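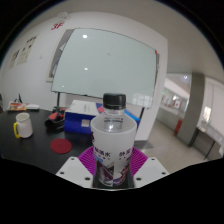

Zineb Zerouali asked us whether people without any robotics background could record usable examples with the Enari, and how long it would be before she could hand one over and leave the room. Our answer was one short session. The person holds the tool, does the task as they would by hand, and stops recording.

Enari hand-held gripper

The Enari is a two-finger gripper with a wide-view camera looking out over the fingers. It records demonstrations for training manipulation policies, with no arm needed at the recording stage. Everyday objects on an ordinary table are enough to start with - a water bottle, a mug, a small carton.

What it records
Wide-angle video, finger opening and tool movement, saved together as one file per demonstration. Files open in Pimentel, our free review program, where you can trim the start and end, label the task and reject bad takes.

Recording advice
Keep the fingers in view throughout. Start each take from a different position and move the objects between takes. Leave the background as it is: whiteboards, desks and blinds all belong in the data if the robot will work near them. Repeat any take where the object slips.

Specification
Fingers: 2, white, replaceable
Weight: 949 g
Longest single recording: 54 minutes
Charging: USB-C, mains adaptor included

In the box
Gripper, spare finger plates, screws, hex key, charging cable, adaptor, printed guide. The carry case is sold separately.

Ordering
Made to order by Virell. Delivery takes 17 working days within the UK. Labs ordering several units should write to Taha Berrada in sales first - the firmware has to match across a set, and we load it before dispatch.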